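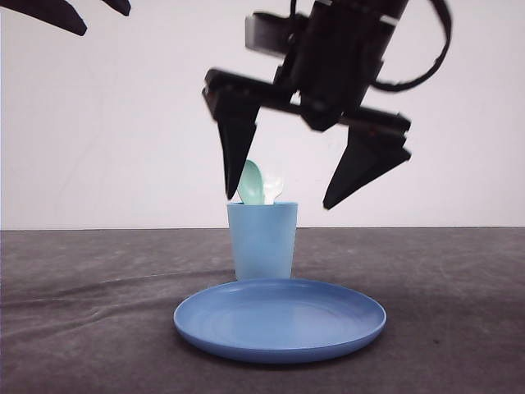

Pralance picnic set, plastic, assorted colors
Rating: 4 out of 5
Used for: high school robotics club, table-clearing challenge

We bought two of these sets in August for our club's entry in the Zostier student challenge. The task is to take spoons out of a cup and lay them on a plate, and the rules let each team choose its own tableware. We had used paper cups the year before and wanted something that would last a season.

The cups are the best part. They are wider at the top than at the bottom and have a matte surface, so they don't throw much glare under classroom lights. They are light, though. If a fingertip catches the rim on the way down, the cup goes over. Two of our students put a few coins in the bottom for early practice and took them out once their approach was better.

The spoons work well standing in the cup with the bowls up. The mint green ones are easy to see. The white ones are a problem against a white wall, and our vision code missed them far more often. In one Sunday practice we logged 161 attempts and got 101 good pickups, with most of the misses on white spoons. A darker backdrop would help, but the Zostier rules call for a plain light one, so we now train on white spoons first.

The plates are shallow with a raised rim and a flat center. The rim is low enough that a spoon can be set down without hitting it. They are a little shiny, and we had to adjust our exposure for that.

After 30 hours of use there are scratches on the plates and no cracks. One spoon snapped when a student set the grip force too high, and I don't hold that against the product.

I took off one star because you can't buy the spoons separately. The Danzer set has 10 spare spoons in the box, but its cups are straight-sided and ours kept slipping. The Diria club uses the Danzer set with rubber fingertips and seems happy with it. We plan to stay with Pralance through the spring.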